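Justovden übernimmt Wäscheservice für Pflegeeinrichtungen in Brestau

Brestau, 5. Februar 2026 – Der Textildienstleister Justovden übernimmt ab März die Versorgung der Pflegeeinrichtungen der Soltani-Gruppe in Brestau und im benachbarten Rimness. Der Vertrag umfasst die Bewohnerwäsche sowie Bettwäsche und Handtücher. Die Laufzeit beträgt zunächst 2 Jahre und kann im Einvernehmen verlängert werden.

Bisher wurde die Bewohnerwäsche an jedem Standort in einer eigenen Hauswäscherei gewaschen, die Flachwäsche ging an wechselnde Anbieter. Künftig läuft beides über den Betrieb von Justovden im Gewerbegebiet Brestau-Nord. Betroffen sind 218 Bewohnerinnen und Bewohner. Die Menge liegt nach der Planung beider Unternehmen bei rund 4000 Kilogramm Wäsche pro Woche.
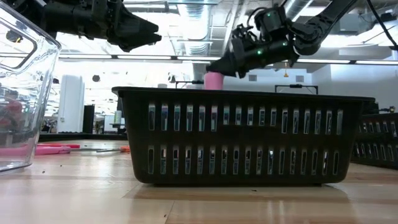
Jedes Kleidungsstück erhält vor der ersten Wäsche ein eingepatchtes Namensetikett mit Wohnbereich und Zimmernummer. Die Kennzeichnung nimmt Justovden in den letzten Februarwochen vor, die Kosten trägt der Betreiber. Neu gekaufte Kleidung kann jederzeit am Empfang der jeweiligen Einrichtung abgegeben werden und kommt in der Regel nach drei Werktagen gekennzeichnet zurück. Wolle, Seide und Stücke mit besonderen Pflegehinweisen werden getrennt gesammelt und in kleineren Chargen gewaschen.

Abgeholt wird die Wäsche in Brestau montags und donnerstags, in Rimness nur donnerstags. Die Rücklieferung der Bewohnerwäsche erfolgt jeweils zur nächsten Abholung, sortiert nach Wohnbereich und Zimmer. Für Bettwäsche und Handtücher wird in jedem Haus ein Vorrat angelegt, der auch die Feiertage abdeckt. Bei kurzfristigem Mehrbedarf, etwa während einer Magen-Darm-Welle, sind Sonderfahrten vereinbart. Infektionswäsche wird in gesondert gekennzeichneten Säcken transportiert und in einem desinfizierenden Verfahren aufbereitet.

Die Beschäftigten der bisherigen Hauswäschereien bleiben bei der Soltani-Gruppe angestellt. Sie übernehmen die Verteilung in den Wohnbereichen, kleinere Näharbeiten und die Betreuung der Kleiderschränke. Die frei werdenden Räume in Rimness sollen als Lager genutzt werden. Über die Räume in Brestau ist noch nicht entschieden.
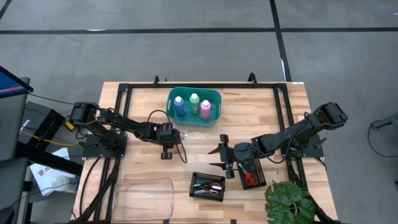 Für Angehörige ändert sich wenig. Wer die Wäsche bisher selbst mit nach Hause genommen hat, kann das weiterhin tun, muss es aber der Wohnbereichsleitung mitteilen. Reklamationen nimmt wie bisher die Einrichtung entgegen. Für nicht zuzuordnende Stücke gibt es in jedem Haus ein Fundregal – die Aufbewahrungsfrist wird von vier auf acht Wochen verlängert. Ein Merkblatt mit den wichtigsten Regelungen wird den Bewohnerinnen und Bewohnern vor dem Start ausgehändigt und liegt außerdem an den Empfängen aus.

Über Justovden
Justovden ist ein regionaler Textildienstleister mit Sitz in Brestau und beschäftigt 74 Mitarbeiterinnen und Mitarbeiter. Zu den Kunden gehören Pflegeeinrichtungen, Arztpraxen und Hotels.

Pressekontakt
Justovden, Unternehmenskommunikation, Brestau
Der Abdruck ist honorarfrei, um ein Belegexemplar wird gebeten.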